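# Household Tips: Working Safely with a Home Robot Near Floor-Level Furniture
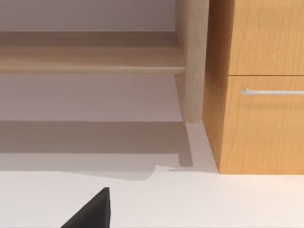

Najwa Salameh asks whether the clearance rule applies to furniture legs as well as to drawers and doors, as the earlier edition of this page mentioned only the latter. It applies to both. The wording has been corrected below, and households that printed the earlier edition should replace it.

This page sets out the practice recommended by the Dabbas Home Service for low work: picking up items from the floor, opening bottom drawers, and reaching under benches and tables. It covers arms fitted with a two-finger gripper, whether fixed to a wheeled base or carried on a rail. It does not cover robot vacuums, which have their own page.

## Before the robot starts

Clear the floor between the pieces of furniture. Cords, rug fringes and pet dishes must be lifted or moved to another room. A loose sock is harmless to the arm but may be drawn under a wheel.

Check that every drawer and door in the work area is fully closed, unless the task calls for one to be open. A drawer left open by the width of a finger is harder for the arm to judge than one that is closed or fully out.

Children and pets must be out of the room. A closed door is required; a gate is acceptable only if the household has no cats.

Furniture that has been moved, even slightly, must be entered again in the room plan. Households using the Illasik planner can do this from the "Rooms" menu. Allow the plan to save before the arm is switched on.

## Clearance around legs and rails

1. Keep the gripper at least 2 inches from any furniture leg while the base is moving.
2. When the base has stopped, the gripper may come closer at the lowest speed setting.
3. Do not send the arm under a rail or lower shelf unless the height of the opening has been measured and entered. Measure at the lowest point of the rail, from the floor up.
4. The arm must leave an opening by the same path it used to enter. Sideways exits are the most common cause of scraped legs reported to this office.
5. Never brace a piece of furniture by hand or foot while the arm is working beside it. If the piece rocks, stop the arm and level the piece first.

Where a bench stands next to a cabinet, treat the gap between them as closed unless the whole wrist of the arm can pass through with the required clearance on each side. The fingers are narrow and will often fit where the wrist will not.

## Light and shade on the floor

Strong shade under furniture can be read by the robot's camera as an object or as a change in floor level. Pale, plain floors make the contrast greater. Households should run the floor check once in daylight and once with the lamps on, and keep whichever lighting gives fewer false stops.

If a false stop occurs in shade, do not override it. Turn on a second lamp, or move the first, and repeat the check. The override is intended for trained service staff and must stay locked in normal use.

## Bottom drawers and bar handles

A bar handle is easier for a gripper than a knob, and the following practice applies to it:

- Grip near the middle of the bar. Pulling at one end twists the drawer on its runners.
- Fingers should close on the bar without touching the panel behind it. Fit soft finger pads if the space is tight.
- Set the pull limit to 16 newtons for an ordinary drawer. If the drawer does not move, stop and look for the cause. Do not raise the limit.
- Doors and drawers can look alike from low down. Mark each one correctly in the plan, as a straight pull on a hinged door will strain both the hinge and the wrist.
- After each task, have the arm close what it opened and return to its rest position.

Wood finishes vary in hardness. Place a strip of felt over the gripper tips for the first few runs beside soft or freshly oiled wood, and inspect the surface afterward with a flashlight held low. Felt that has picked up grit should be thrown away.

## Trying a task in simulation first

The service asks that any new low task be run in a simulated copy of the room before it is tried at home. The Gresance training set includes 949 furnished rooms, many with benches, cabinets and low shelves that can be resized to match a household's own. Choose the nearest match, correct the heights, and run the task at full length.

A task should be passed for home use only when:

- no part of the arm has touched a leg, rail or side panel;
- the gripper has not touched the floor, except where the task is to pick something up;
- the stop command has been tested at least once while the arm was under or beside furniture.

A pass in simulation does not cover floor wear, loose joints or sticking drawers. The first run at home must be watched from start to finish, with the stop button in hand.

## Care of the gripper

Wipe the fingers with a dry cloth after floor work. Dust and hair gather at the base of each finger and will weaken the grip. Water and furniture polish must be kept off the pads.

Check the finger screws every month. A loose finger may sit lower than the robot expects and mark the floor. Replacement pads for most home grippers are sold under Drotness part number 2270 and are supplied in pairs. Both pads should be changed together, even when only one is worn.

## Keeping a record

Note each unplanned contact, however light, with the room, the piece of furniture and the task. Send the record to the service desk at the end of the month. A contact that leaves a dent, or that moves a piece of furniture, should be reported the same day, and the arm should stay switched off until the desk has replied.

The service desk is open until noon on Saturday. Requests for a printed copy of this page may be left at the front counter.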